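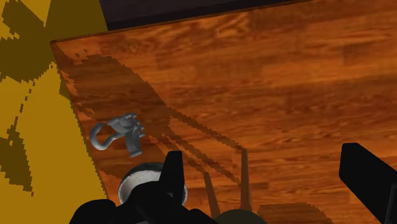

二 マノーレ行き

船が出るのは六時。起きたのが五時四十分。
レイフ・ルンデは靴下を片方だけはいて階段を下りた。もう片方はポケット。たぶんポケット。

下宿のおかみさんが台所から何か言った。パンがどうとか。返事だけして、外へ。寒い。五月なのに息が白い。坂道、石畳、すべる。郵便局の角を曲がって、魚屋の裏を抜けて、近道のつもりが柵が閉まっていて、戻る。戻る時間なんかないのに。

手紙は上着の内側にある。走りながら何度も触って確かめた。紙の角がちくちくする。

父が死んだ、と書いてあったわけではない。伯母の字で、マノーレの家を片づけるから来られるなら来なさい、来られないなら燃やすものは燃やす、とだけ。燃やすもの。そこで三日考えて、四日目の朝が今朝だった。考えるのに三日もかけて、走る時間は二十分。いつもこうだ。

桟橋が見えた。船はまだいる。ゼマ号。煙突の塗装がはげて、下の赤がまだらに出ている。
「待って」
声がかすれて届かない。もう一回。
「待ってください!」
綱を外しかけていた男がこっちを見た。見ただけで、手は止めない。でも少しゆっくりになった。気がした。

跳んだ。

膝を打った。かばんが先に甲板をすべっていって、ベンチの脚にぶつかって止まった。
「切符」
「いま、いま出します」
出てきたのは靴下だった。

切符代を払うと、財布の中は硬貨が2枚になった。帰りのことは考えない。伯母に借りるか、家の何かを売るか。売れるものなんてあったっけ。時計。父の時計は、たしか止まったままだったはず。

船室は暖房がききすぎていて、みんな眠っている。毛布を頭までかぶった人。編みかけの何かを膝に置いたまま口を開けているおばあさん。レイフは窓ぎわに座って、やっと両足に靴下をはいた。右だけ湿っている。なんで。

ケディエルの町が遠くなる。教会、クレーン、製材所。製材所では去年の秋まで働いていた。やめたのか、やめさせられたのか、人に聞かれるたびに答えを変えてきたので、自分でもよくわからなくなっている。伯母に聞かれたら、やめたと言おう。いや、休んでいると言おう。

父とは十一年、口をきいていない。きっかけは船だった。ピルテオという小さな船。父がひと冬かけて直して、春に浮かべて、その日のうちにレイフが岩にぶつけた。穴はこぶしくらい。父は怒鳴らなかった。板を見て、手を拭いて、家に入った。夕飯のときも何も言わなかった。次の日も。それでこっちも黙った。どちらが先に口をきくか、という話になってしまって、そのまま十八の夏に家を出た。

ばかみたいだと思う。思うけど、じゃあ手紙の一本も書いたかといえば、書いていない。書きかけたのは三回か四回。一度は切手まで貼った。

おばあさんが目をさました。
「マノーレ?」
「はい」
「ルンデさんとこの」
顔でわかるらしい。似ているのか。いやだな、と思って、それから、いやでもないかと思った。
「お父さん、このごろ外に出てるよ。杖ついて」
「え」
「桟橋まで来て、また帰っていくの。毎朝」
レイフは手紙を出した。広げて、もう一度読んだ。家を片づけるから。来られるなら。どこにも書いていない。死んだとは、どこにも。わかっていたはずだ。わかっていて、頭のほうで勝手に葬式まで済ませていた。黒い上着まで着てきた。ひじに穴のある、いちばんましな黒。
「家を、片づけるって、伯母が」
「ああ、下の部屋に移るんでしょう。階段がもうきついからって。二階は誰も使わないもの」
二階。自分の部屋だ。
燃やすものは燃やす、というのは、つまり、あの机の引き出しの中身とか、そういうことだ。そういうことか。

急に暑くなって、甲板に出た。風がひどい。上着をぬいで丸めて脇にかかえて、それでも暑い。引き返す船はあるか。次の便、いや、硬貨2枚。ない。泳ぐか。泳げるわけがない。

何を言う。
ただいま。いや、無理。
ひさしぶり。他人か。
船、ごめん。
十一年たって、船、ごめん。口に出してみたら風でぜんぶ飛んだ。もう一度言った。かもめが一羽、横を飛んでいて、こっちを見もしない。

マノーレが近づく。思っていたより小さい。家の数も減っただろうか。坂の上の屋根、青いのがうちだ。うちだった。塗り直してある。誰が塗ったんだろう、杖をついて屋根には上がれないだろうに。

汽笛。長い。おばあさんがかばんを引きずって出てきたので、持った。重い。何が入っているのか聞くと、じゃがいもだと言う。島にもあるでしょうと言うと、味がちがうと言う。

桟橋に人がいる。荷物を待つ人、犬、自転車の子ども。
端っこに、杖。

背が縮んでいる。帽子は同じ。あの帽子、まだあったのか。船を見ているのか海を見ているのか、わからない顔で立っている。こっちにはまだ気がついてない。上着を着る。ぬぐ。黒はまずい。やっぱり寒い。着る。

綱が投げられて、船が桟橋にどん、とあたった。
みんなが一歩よろけた。

父がこっちを見た。
見て、それから船べりのほうを見た。あたったところを。長いこと見ていた。
「穴は」
と父が言った。
「あいてないか」

レイフはじゃがいものかばんを抱えたまま、のぞきこんだ。塗料が少しはげて、それだけだった。
「あいてない」
「そうか」
おばあさんが後ろから背中を押すので、降りるしかなかった。板が揺れる。渡りおえたら、父はもう坂のほうへ向きを変えていた。遅い。杖を出して、足を出して、また杖。
レイフは横に並んだ。かばんを返すのを忘れて、おばあさんに大声で呼ばれて、走って戻って、また走った。

追いつくのは、すぐだった。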